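Moving from wing to hooker at 29 – mad idea or worth a try?

Posted in Club Rugby Help, Playing and Positions

Hello all, long-time reader here and first-time poster, so please be gentle with me. I've played on the wing for my club since college and I'm thinking of asking the coach about a switch to hooker.
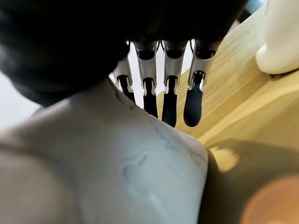
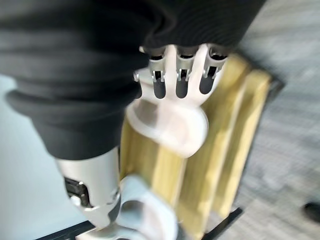

6 min read

Let me give you the background, and I'm sorry if it goes on a bit. I play for Trerna, which is a small club with one men's team and a women's team that is doing a good deal better than we are. I turned 29 in May. I was never the fastest wing in the league, but I used to be quick enough, and this season I've noticed that I'm chasing people I used to catch. Meanwhile our regular hooker has moved away for work, and the fellow who has been filling in is really a flanker and would love to go back to being one.

I'm on the stocky side for a wing (my mother calls it sturdy, bless her) and I've always enjoyed the tackling more than the running. I have a decent pair of hands. What I have never done, not once in my life, is stand in the front row of a scrum, and I've thrown into a lineout only as a joke at the end of practice. It did not go straight.

So I have a few things I'd love to hear from people who have been there. Is it too late to learn the front row safely? How long did it take you before you felt all right in a live scrum? And is there a way of practicing the lineout throw when you don't have jumpers to throw to, as I live a fair drive from the club and mostly train by myself during the week? We have a friendly against Wallner coming up and I'd like to know what to say to the coach before then. Should I even mention it with the season already going?

Thank you so much for reading all this. I've learned a lot from this site over the years, mostly about ankles.

Gallen

Ingeborg Kälin
Posted Tue 3 October

Hello Gallen, and welcome! I smiled at your message, as I made a move rather like yours, from center to hooker, and played there for years afterward. I coach the forwards at a women's club now, and I've helped quite a few backs come into the front row. It can certainly be done at your age. You do have to be patient about it, and so does your coach, and I would have that conversation with him very soon – before the friendly, yes, but please don't offer to play hooker in it.

Let me take the scrum first, as that's the part that matters most. You should not go into a contested scrum in a match until a qualified coach has taken you through it step by step and is happy with you. Start with body shape by yourself, down on hands and knees, then up on your feet with the hips low, a flat back and the chin off the chest. Then one against one, then three against three, then the machine, and only after all that a full pack at half effort. Tell your props you're new! Good props will look after you and bad ones will tease you, but either way they need to know. Ask about your league's rules, too, because many leagues want front-row players named as trained on the team sheet, and your coach will know how that's handled where you are.

As for how long, I felt comfortable after most of a preseason and half of the season following. Some of my players have been quicker. One lovely girl took two full years and became the best of the lot, so I wouldn't put a date on it. Work on your neck in the meantime, gently, with slow holds against your own hand in each direction, and have somebody who knows what they're doing check how you do it. Your shoulders and upper back will want attention as well. If anything tingles or goes numb, stop and see a doctor.

Now the throwing, which you can practice by yourself to your heart's content, and this is where I think you could get ahead of everyone. Find a wall. Put a chalk mark on it at the height your jumper would catch and stand back the distance of a throw to the front. Both hands on the ball, fingers spread over the seams, elbows in, ball behind the head, and then bring it straight through and finish with your hands pointing at the mark. I used to do 100 a day, and my neighbors were very forgiving. Don't move back until the short one is dull. When it's dull, go to the middle distance, and leave the long throw to the tail until well after Christmas.

Once you can hit the mark, change the flight. A flat, hard ball to the front is quite a different thing from the one that drops over the first jumper, and I found it helped to say the call out loud before each throw, just as you would in a match. You'll feel silly for a week or so. Then get to club practice early and beg two lifters and a jumper for ten minutes, as timing is the one thing the wall can't teach you.

And do keep your wing's habits. A hooker who can stay out near the touchline after a lineout and run a decent support line is a gift to any team.

Do write back and let us know what he says!

Zovotach

I'd say go for it, we had a guy start at hooker when he was older than you and he was fine. Lineout throwing is all practice. A net is better than a wall though, the ball comes back off a wall at stupid angles and you spend half your time in the hedge.

One thing, you will hit a lot more rucks than you do now, so your fitness needs to change. Less sprinting, more getting up and down off the floor. Try 19 minutes of that and see how you like it.

Gallen

Thank you both, this is so kind. Ingeborg, I've copied out your whole message and I'm going to try the wall tomorrow after work – there's a good one behind the garage, with no hedge, so I should be safe on that front. I'd been planning to volunteer for the Wallner game and I'm glad I asked here first. I'll talk to our coach on the phone and ask if he can fit me in with the props before the regular session.

One follow-up if anyone has the patience. Do you use a wiped, dry ball for practice every time, or should I get used to a wet one early on? It rains here more often than it doesn't.

Ingeborg Kälin

Dry for the first few weeks, Gallen, until the movement feels the same every time. Then dunk it in a bucket once a week and have a towel handy. Good luck with the phone call!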